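Print this article | E-mail this article

Empty leg flight

An empty leg is a positioning flight made by a chartered aircraft without paying passengers, usually to return to base or to reach its next customer. Operators and brokers sell some of these flights at a discount. The size of the discount is often overstated, and the conditions attached to it tend to appear lower on the page than the price.

Pricing

Advertised savings are measured against the full charter rate, a number the seller sets. Virard, a broker that lists empty legs online, compares each fare with a "standard charter price" but does not say how that price is reached. A listing from Feltthorpe to Cladton, a distance of 265 miles, was offered in July at $2,000 for the whole aircraft. The fare did not include de-icing, ground handling or catering. Whether a buyer saved anything depended on what those extras came to, and the listing gave no figures for them.

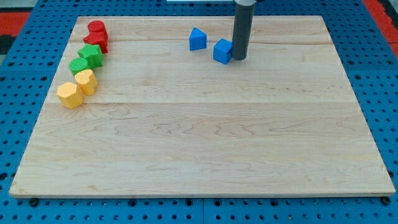

Colored blocks on a maple board.

Availability

Route, date and departure time are fixed by the original charter. If that customer cancels or changes plans, the empty leg normally disappears with the booking. Most contracts promise a refund of the fare and nothing more, so a stranded passenger pays for the replacement flight. Return trips are rarely available on matching dates, and a one-way bargain paired with a full-price return may cost more than a round-trip charter.

Brokers like to quote the number of flights on offer. Virard's site showed 1,277 empty legs on 10/3/19, but the total counted the same aircraft under several possible airports. A search for flights out of Cladton with at least 5 seats brought up many entries marked "on request," meaning that no price or departure time had been confirmed.

Environmental claims

Dönmez, a charter operator, describes empty legs as greener because the aircraft would fly anyway. The argument holds for a single flight. It is weaker for the business as a whole, as income from resold legs helps pay for the charters that create them. Dönmez has published no fuel data in support of the claim.

Print this article | E-mail this article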